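How to put a cloth on a round-ended table and keep it nice

Print this page | E-mail this page

2018-02-13
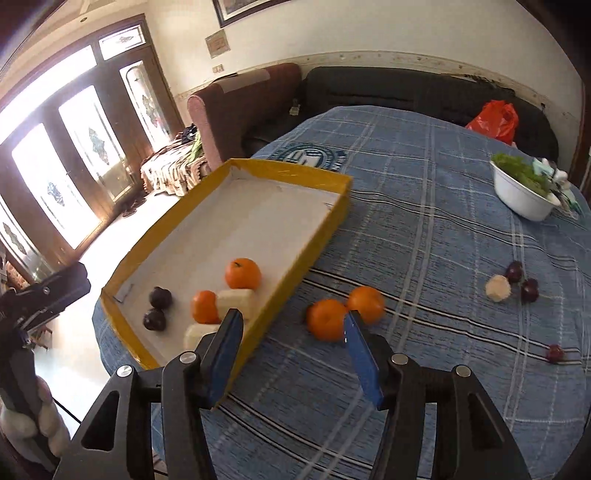 Does a checked cloth need to be ironed before it goes on the table?

A light ironing is enough, and only for the part that lies on the top. The sides that hang down become straight by their own weight in a day or two, if the cloth was folded with care.

I have written this page for people who have a table with a curved end and a cloth which never wants to sit well on it. A square table forgives many things. With a curved edge every mistake in the pattern is easy to see, and the cloth makes folds where you don't want them. The method is simple, but it goes better with a little patience.

What you need

- a measuring tape, the soft kind for sewing
- a cloth, washed one time before the first use
- an iron and a thick towel
- 4 small clips or table weights
- a shallow tray or the lid of a strong cardboard box

Measure the table first

Lay the tape across the widest place of the table and write the number down. Then measure the longest way, from the middle of one end to the middle of the other end. For a curved end you must measure to the farthest point of the curve.

My own table is a Kettler which I bought used, and it is 102 cm wide. I wanted the cloth to hang 23 cm on each side. So I needed a cloth 148 cm wide, and I bought one a bit wider for the hem. If you have children who pull on everything, take a shorter hang. If you want to hide the legs of the table, take a longer one, but then the cloth will touch your knees when you sit.

For the curved end I don't cut the cloth. Many people do this and it can be beautiful, but afterwards the cloth fits only this one table. A straight cloth on a curved end makes two corners that hang lower than the rest. You can let them hang, or you can fold them under, as I explain later.

Wash and iron

A new cotton cloth will often become smaller in the first wash. Please wash it before you decide about the hem. I wash dark blue cloths alone the first time, inside out, in cool water. Hang it over two lines so that it does not get one hard fold in the middle.

Iron it when it is still slightly damp. If it is too dry already, put a damp towel over it for ten minutes. Begin in the center and move to the outside. With checks and stripes you should always move the iron in the same direction as the lines. If you push it across the lines, the cloth stretches a little and the lines become waves. I did not know this for a long time and I was angry at the cloth.

If your cloth has a printed picture or an emblem, turn the cloth over and iron that place from the back. Some prints become sticky from heat and will leave color on the iron. When you are not sure, try a small corner of the print first with the iron on low.

Lay the cloth

1. Take everything off the table and wipe it. Wait until it is fully dry, or the cloth will stick in one place and slide in another.

2. Fold the cloth in half the long way, with the good side in. Put the fold on the middle line of the table.

3. Open the half that is on top. Now the cloth lies with the middle in the right place and you have only to make it flat.

4. Go to one straight side of the table. Choose one line of the check that runs close to the edge, and pull gently until this line and the edge go side by side. Put one clip there.

5. Do the same on the other straight side. Do not pull hard. When one side is right and the other is wrong, the cloth is usually turned a little, and it is quicker to take it off and start from step 2.

6. Put the last clips on both sides of the curve. Between them, smooth the cloth with the flat hand from the center of the table toward the curved edge.

7. Look at it from the door. From there the eye sees a crooked stripe which you do not see when you stand over the table.

A cloth with a small check is easier for the beginner than a cloth with wide stripes. Wide stripes show every fold. If yours has both, follow the thin lines of the check and let the stripes go where they go.

The corners at the curved end

Lift the corner and fold it under itself, so that it makes a triangle on the inside. The lower edge should then follow the same height as the rest. Fix it with a safety pin from the inside, through the hem only. In September, when we eat outside for the last time and there is wind, I also put a small stone into this fold. It works better than the clips.

If you don't like pins, sew a short ribbon on the inside of each corner and tie it around the table leg. The ribbon needs to be loose. A tight ribbon pulls folds into the top.

Where to put a printed emblem

I prefer to have it near one end of the table and not under the plates. In the center it will be covered by the fruit or the flowers anyway, and in front of a chair it will be the first place to get a stain. Decide this before you put the fold on the middle line, because later you must turn the whole cloth.

A tray for the fruit

Fruit directly on cotton is not a good idea. One soft orange is enough for a yellow mark, and you find it only when you move the orange. A shallow tray solves it, and it can be very cheap. I have used the lid of a box from Farnmont for two years. A lid of folded cardboard is light, does not scratch, and does not pull the cloth when you push it to the side.

Look inside the lid before you use it. If the paper has creases, crumbs collect there, and if it is stained already, put a sheet of kitchen paper in. Wipe the bottom side too. Stains inside the tray are not important, but dirt under it goes directly to your cloth.

Put the fruit in one layer with some space for air. Oranges and other citrus fruits keep quite well like this in a cool room. Once a week turn them and feel the under side with your finger. A soft one must go out at once, or the next one becomes soft also. Other small things can share the tray if they are dry and clean, but I don't put soap or candles beside the fruit, since the skin takes the smell.

I like to set the tray a little diagonal. This is only my taste. On a check pattern, a tray that is almost straight looks like a mistake, and it is tiring to correct it every time someone takes an orange.

Stains

- Orange juice: cold water immediately, from the back of the cloth. Then a drop of dish soap. Do not iron before it is fully gone.
- Oil: cover with potato starch, wait one hour, brush off, wash warm.
- Wax: let it become hard, lift it with a spoon, then iron between two sheets of plain paper.
- Coffee with milk: cold water first. Hot water fixes the milk.

I tried the Pimow stain bar and also the liquid from Stilano. Both were fine for me on fresh stains and did little for old ones. Test on the hem before you use something like this on blue cotton.

Between meals

Shake the cloth outside, do not brush it on the table. If one part has become wavy during the day, wet your hands, smooth that part and leave it. In most cases it will be flat in the morning, and you save the ironing.

When you put the cloth away, roll it on a cardboard tube with the good side out. If you have no tube, fold it in a different place each time.

Print this page | E-mail this page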